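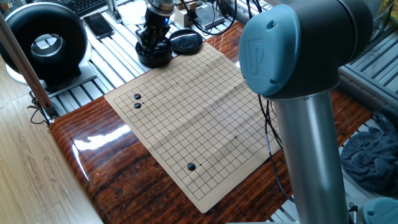
Does Learning Go Make You Better at Math? A Second Look at a Popular Claim

Ingeborg Ruchti and Ottilie Brunner
Term project report, Odcombe

Why we picked this

Every few years somebody says that a board game makes children smarter. Chess got this treatment first, and then Go. The flyer for the Wavby after-school program, which both of us went to when we were younger, says that students who play "improve in math and focus." It doesn't say who measured that or how. We wanted to find out if a claim like that could hold up in a school like ours.

We should admit that we both like Go and would have been happy to find that the flyer was right.

What we did

We asked students in the two lower grades to fill in a one-page survey. It asked if they had ever learned Go, how often they played, and what other clubs they were in. We got 137 forms back. We threw out the ones with no name or with answers that made no sense (one person claimed to play 767 games a week), which left 113.

We then compared the scores on the December math test for students who played at least once a week and students who had never played. The math department gave us the scores with code numbers in place of names. Ottilie did the matching and Ingeborg checked it.

What we found

The weekly players scored higher. The gap between the two averages was 4 points on the test. If we had stopped there, we could have printed our own flyer.

The trouble started when we looked at who the players were. Most of them were also in the math club, which meets in the same hallway on the same afternoon. Several wrote on the form that a math teacher had told them to try Go. When we left out everyone in the math club, the players and the non-players came out nearly the same, and the group of players was so small by then that one good or bad test would have moved the average.

So we can't say Go helped anyone's score. We can't say it didn't, either. Students who already like math seem to end up at the Go table, and our survey has no way to pull those two things apart.

The trouble with "focus"

We dropped this part of the question. We had planned to use the attention quiz from the Stekunmont workbook, but when we tried it on ourselves three days in a row, our results jumped all over the place. Ottilie went from the bottom group to the top one overnight. A quiz that does that isn't measuring much, or she had a very good breakfast.

What was wrong with our own study

We had one test, from one school, at one time of year. Nobody was tested before learning the game. Students reported their own playing, and we suspect a few gave the answer they thought we wanted. A fair study would pick students by lottery, teach half of them Go, and test everyone before and after. Our adviser, Mr. Zürcher, pointed out that the other half would also need some club to go to, or you might only be measuring the effect of an extra hour with a teacher.

We wrote to the Wavby program to ask where the line on the flyer came from. We had no answer by the time we handed this in.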